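Travail et automatisation
Support de cours, séance 4 : ce que l'automatisation change pour les personnes en poste

Enseignante responsable : Inès Delaunay
Étude de cas établie avec Fadime Ersoy, responsable des conditions de travail, société Coste

Objet de la séance

La séance porte sur l'introduction d'un dispositif automatisé dans un établissement déjà en activité. Elle suppose acquises les notions de tâche prescrite et de travail réel vues en séance 2. Les étudiants auront lu le dossier Coste avant le cours et apporteront leur grille d'observation.

1. Rappel du cas

La société Coste, fondée en 1988, assure l'entretien et l'approvisionnement de locaux professionnels. Elle emploie 406 personnes, dont 27 sur le site de Paseck. Le projet Fluron, lancé en octobre sur ce site, vise à confier à des robots une partie des gestes de service : réapprovisionner, essuyer, ranger, présenter un objet à un appareil. Le fournisseur retenu, Redik, n'a pas livré de machine prête à l'emploi. La première phase consiste à faire exécuter les gestes par les salariés eux-mêmes, au moyen de pinces tenues à la main, afin de constituer les enregistrements nécessaires à l'apprentissage.

2. Déplacement de la tâche

Le salarié qui participe à cette phase ne fournit plus seulement un service. Il fournit aussi une démonstration. Le geste doit être lisible pour un système technique, ce qui modifie son rythme et souvent son ordre. Plusieurs agents de Paseck rapportent en entretien qu'ils ont dû renoncer à des raccourcis acquis avec l'expérience, par exemple tenir deux objets dans la même main. La fiche de poste, quant à elle, n'avait pas été révisée au démarrage du projet.

On distinguera trois questions, que le dossier traite séparément :
- la qualification : à quel niveau classer une activité de démonstration ?
- la charge : comment compter les reprises et les temps d'attente ?
- la propriété du savoir-faire : que devient un geste une fois enregistré ?

3. Équipement et environnement

Le port d'un équipement sur la tête et au poignet relève de l'évaluation des risques professionnels. L'accord interne prévoit une pause après chaque série et le droit de demander l'effacement d'un enregistrement. Un essai a été limité à 200 séquences par agent, plafond que les représentants du personnel souhaitent maintenir. Les espaces communs posent une difficulté particulière, car des collègues extérieurs au projet y circulent et doivent en être informés par affichage.

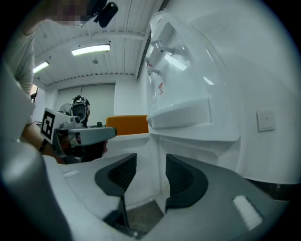
Temps de lecture : 3 minutes

Le poste observé est celui de la fontaine à eau. Les deux pinces se présentent à courte distance de l'appareil, dans un passage où se trouvent également une table blanche et une chaise orange. L'agent porte un boîtier de prise de vue sur la tête et un bracelet noir au poignet ; le marqueur noir et blanc fixé au dos de la pince sert au repérage de sa position. On relèvera la proximité entre l'outil, le corps et le mobilier, à rapporter aux critères d'encombrement de la grille.

4. Travail demandé

Par groupes de trois ou quatre, rédiger une note de deux pages à l'attention de la direction du site. La note précisera les tâches que l'introduction du dispositif supprime, celles qu'elle crée et celles qu'elle rend moins visibles. Elle proposera une modification argumentée de la fiche de poste. Les extraits d'entretien seront cités sans mention du nom des agents.

La note est à remettre à Inès Delaunay au début de la séance 5. Fadime Ersoy assistera à la restitution orale.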